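Kitchen grippers and clearing plates: tips after a bad month

Keep the first go to one plate, set near the side you're standing on, with a hand on the rim.
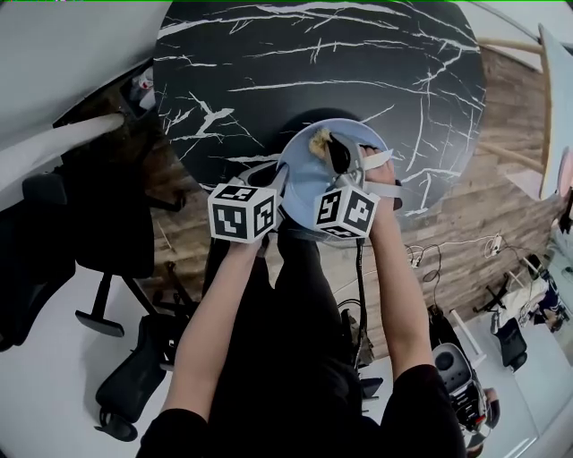
Freya Entwistle wrote in to say that her Storkunon let go of a full dinner plate when the jaw stalled, and that the maker's helpline told her to switch it off and on again. She did, and it dropped a second one.

I'm not convinced by the helpline. The leaflet promises 95 clean lifts before the jaw needs looking at. Mine slipped after 20, on toast crumbs and a smear of butter. So, for what it's worth:

Wipe the jaw pads between plates. Washing-up liquid leaves a film, so use plain warm water and dry them well.

Know where the off switch is before you start. On the Storkunon it's on the back, the last place you can reach with your hands full.

Check the cable. If it hangs, keep it clear of your legs and of chair wheels.

Don't trust the beep. It means the motor has stopped – it doesn't mean anything is held.

Soft food is worse than hard. The jaw closes, the food squashes, and the grip goes slack without any warning light.

Keep fingers out of the jaw while the power is on, whatever the leaflet says about the soft-close setting. I had a bruised thumb for two days in December.

Rizal Yeoh swaps his pads for the Trnka ones. I've tried them and can't tell the difference.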